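Search this book Enter keywords Go

Chapter 7
The River Campaign and the Darnus Road

By October the army had been sitting at Wovholm long enough to eat the county bare. Two brigades, one battery, not enough wagons. Orders came down to march for the crossing at Varside and hold it until the boats got up. Simple on paper. The road was mud past the first mill and the guns went in to the axles.

Chapter 6 left the regiment in winter quarters, sick and short of officers. Keep that in mind here. The men who marched to Varside were not the full companies that had enlisted – measles and camp fever had seen to that before a shot was fired. Muster on leaving camp, 161 fit for duty in the left wing. After the crossing, 93.

Main questions for this chapter. Why was Varside defended at all? Why did the reserve stop on the Darnus road? And how did a regiment live off the land when the supply train was two days behind it? The last one gets skipped in most accounts. It shouldn't be. Soldiers' letters talk about food more then they talk about the enemy. 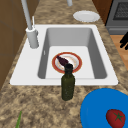

Fig. 7.1 Eggplant on a plate in a sink, with a green glass bottle. Computer rendering.

Rations first, then. Hard bread, salt pork, coffee when there was any. Foraging parties went out daily, against orders at first, with orders later. Farmers near Rusu were paid in receipts, and very few of the receipts were ever honored. Section 2 prints several claims, filed after the war, some of them plainly padded.

Then the fight itself. The attack came at daybreak on the Rusu side, where the pickets were thin. The line bent back to the ferry house, held there until noon, and was relieved by troops that should of been up at sunrise. Killed, wounded and missing came to 121 for the whole brigade. The colonel's report gives a lower figure – he wrote it the same night, before the rolls were called.

Read the report and the map on page 161 together before starting Section 1.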